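Search the site Enter keywords Go

Placards, banners and the kitchen table

The Rallonthorpe peace vigil has been going long enough for most of us to have ruined at least one good tablecloth in the name of foreign policy. The war we were first against ended. Others turned up to take its place, and the signs keep needing repair.

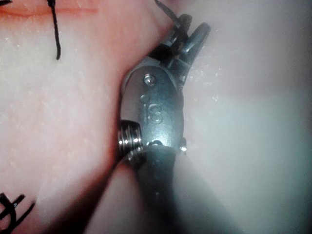
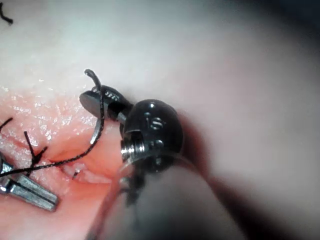
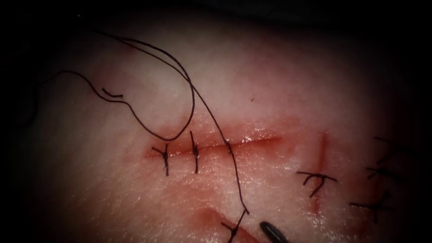
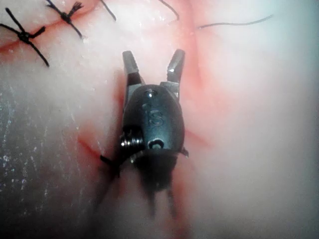

Berwyn Ruddock wrote in to say that we've all been using too many words. His view is that a driver going past the post office at 27 miles an hour can take in five of them, and that my "Congress Has Not Authorized This and Article One Is Quite Clear on the Point" got through to one man, who was parked.

Fine. Short words, then. Pencil the letters in before you paint, starting with the middle letter and working out to both sides. Otherwise you get NO MORE WA with a very small R climbing up the edge, and people assume you're in favor of water.

Use exterior house paint. The leftover can in the basement is perfect, whatever the color, though I'd steer clear of a pale yellow on white. Poster paint runs at the first drizzle and ends up on your sleeves. Markers look bold at the kitchen table and like a grocery list from across the street.

Sticks: a 50-inch garden stake is plenty. Mine used to be longer and it took out a hanging basket. Sand the bottom foot or so where your hands go, and wrap it in cloth tape. I use Prerel, the gray kind, which leaves gum on your gloves but has never let go of anything, including my gloves.

For cardboard signs, glue two sheets together with the ridges running crosswise and leave them under something heavy overnight. I have a boxed set of memoirs by retired officials that does this job very well and had not been opened for any other.

Bedsheet banners want slits, or they turn into sails. Cut half-moons between the words and hem the edge at the top and bottom, with a rope through each hem. The Craddock Street crossing is the windy spot. We lost one there in February, and it was seen later on the roof of the bank – best placement we ever had.

Paint on the table comes up with warm soapy water if you catch it that night. If you don't, there's always another tablecloth. Clallico on Mill Road has plain cotton ones in the 80-inch length, and those also make a decent banner once they're past saving.

Store signs flat, face to face, with newspaper between. I have 17 behind the water heater. Don't throw out the old ones. Paint over the name of the country and the rest is usually still good.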